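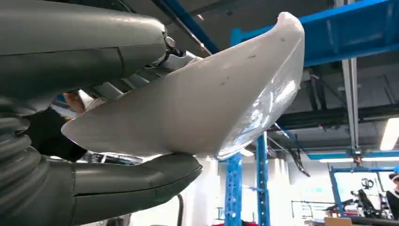 Do plastic scoops need to come out of their wrapping before you put them on a shelf?

They can stay wrapped until you need them, as long as the film is whole and the shelf is dry. Once the film is torn I take it off and wash the scoop.

Kitchen & Workshop > Storage > Small plastics

3 min read

I spent most of Saturday sorting the plastics in the back half of the Standham unit, where we pack dry goods for Pakitz. There were 27 scoops in the first crate and more under the bench. Some were bagged, some were bare, and a few had the bag bunched up at one end with the rest sticking out.

My old habit was to strip everything at once. It made the crate look neat, but the white ones picked up dust by October and I had to wash them all again before using any.

Now I do it this way. Wrapped pieces go on the top shelf, thin edge toward the wall. Bare ones get warm water, a soft brush and a full night on the rack. If a mark doesn't come off with the brush, I put that piece in the bin for soil and pet food.

Tala Rizk asked if the film could be reused. I tried it and gave up. It creases, and grit sits in the creases. Clean film goes in a sack by the door and Nasrallah takes it when the sack is full.

I ordered 100 paper labels and have used very few. Top shelf and rack turned out to be enough to tell people. I still need to do the lids, which are in four different sizes and don't stack.

We use cookies to remember your settings. Accept or manage your choices.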